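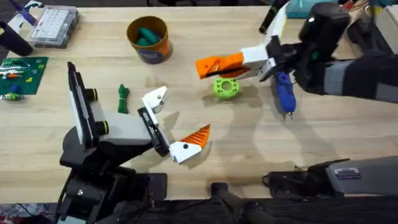

According to Nahuel Jara, the old Sumden repair evenings were the one place where he could bring in a lamp that flickered and go home knowing how to mend the next one. He had been asking for them to come back ever since they stopped, and he is very glad to hear that they are going to.

So are we! Pallby is delighted to announce that its free community repair evenings will return to Sumden in November, in the ground-floor rooms at Otitton, with more benches, longer opening times and a proper kettle (the last one gave up in the middle of a very busy evening, and was itself repaired by one of our regulars before the biscuits ran out).

Anyone who lives, works or studies in the town is welcome to come along with something that has stopped working, come apart at the seams or simply started making a noise it never used to make. Toasters, trousers, table lamps, radios, garden shears, wobbly stools and much-loved teddy bears have all been through our doors before, and we look forward to meeting the next lot. Visitors sit down with a repairer and, as far as they would like to, do the work themselves. You are every bit as welcome if you would sooner watch and have a chat.

The new season has been made possible by a grant of £2,000 from Sombatkul, the family-run hardware shop on the market square, which has also offered to supply fuses, plugs, glue, sandpaper and thread at cost price. The money will go on room hire, insurance and electrical safety testing, along with a small library of hand tools that people can borrow and take home between sessions. We had a long list of things we would have liked to buy and a rather shorter list of things we could afford, and the folk at Sombatkul were kind enough to go through both with us over several cups of tea.
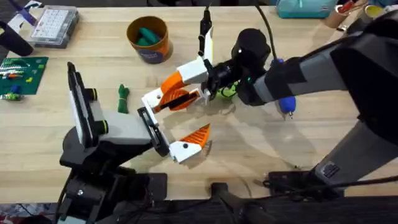

What to expect on the night

Doors open at 6 pm and the last repairs are booked in at 8.30 pm, so that everyone can be packed up and on their way by half past nine. There is no need to make an appointment. When you arrive you will be given a ticket and asked a few questions about what you have brought: how old it is, what it does, and what it has stopped doing. Then you can take a seat until a repairer is free.

We can see up to 40 items in an evening, and each visitor may bring two. If your item needs a part we don't keep, we will help you find the right one and hold your notes until you come back. Please do bring any chargers, leads, spare buttons or instruction leaflets you have tucked away in a drawer, as they save a great deal of hunting about.

There are a few things we can't take, I'm afraid. Microwaves, gas appliances and anything that runs on petrol will have to go elsewhere, and large furniture is difficult to get past the inner door. Bicycles are fine, but a quick wipe-down beforehand would be much appreciated by whoever sweeps up.

Every mains-powered item is tested for safety before it goes home. If it doesn't pass, we will explain why and talk through what might be done with it, including recycling. The evenings are free of charge from start to finish. There will be a tin by the door for those who would like to put something in it, and all of it goes towards parts and tea.
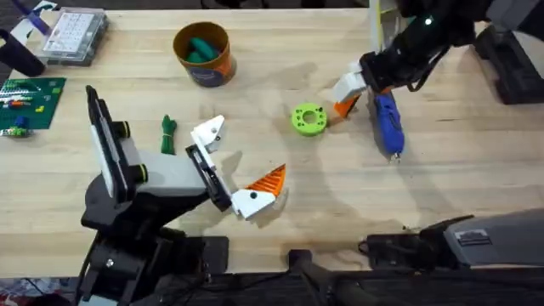 Children are welcome too, provided they have a grown-up with them, and there will be a sewing corner where they can learn to stitch on a button or patch a knee while they wait. We are hoping to add a session on sharpening kitchen knives and garden tools in the new year, and if you have a skill you would enjoy passing on, whether that is darning, soldering or getting a stubborn zip to behave, we would dearly love to hear from you. You needn't be an expert, and you needn't commit to every session.

Otitton has level access from the car park, an accessible toilet and a quieter side room for anyone who finds the main room a bit much. The evening bus from the station stops directly outside.

Dates for the whole season will be posted in the window at Otitton and on the counter at Sombatkul. To offer help, ask about an awkward item or arrange a visit from the press, please leave a note for the Pallby repair team at the Otitton front desk, which is open every weekday morning.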